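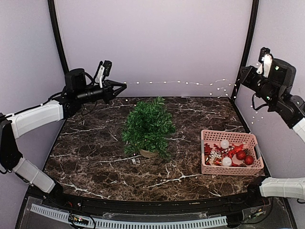 I've been itching to share this one. Indach, my little home furnishings shop in Drirport, is launching its very first tabletop collection, and it goes on sale in May 2019! We're calling it Gritier, and it's all about dark surfaces with a bit of drama in them. Think dark brown marble with white veins running through it, set against pale lavender walls, and you've got the mood I've been chasing since I opened the shop. I painted my own dining room three times before I got there (my husband, Asabe Eze, did the ceilings and would like that noted).

There are 71 tops in the first run, in 2 sizes, and prices start at $710. Each one is finished by hand at the Ó Dálaigh workshop, where Chia-jung Yu and her crew spent most of April sanding edges until I stopped fussing. "Tsz-kin kept sending back the corners," says Chia-jung. "She was right about the corners." I'm having that framed.

People keep asking me whether a dark table makes a room gloomy. I don't think so! Keep the walls light, go easy on the clutter, and let one green thing do the work. A fern is fine, and in December a small artificial Christmas tree with dense green branches looks terrific against the brown.

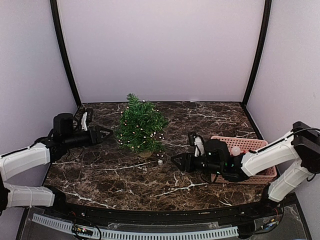 Where to find it

The collection will be at our Drirport store and nowhere else for now. We deliver anywhere in the county, and 156 people are already on the waiting list, so please call ahead if you're driving in. For press samples or a chat, ask for Yu-ting Chu at the front desk.

Tsz-kin Ko, owner, Indach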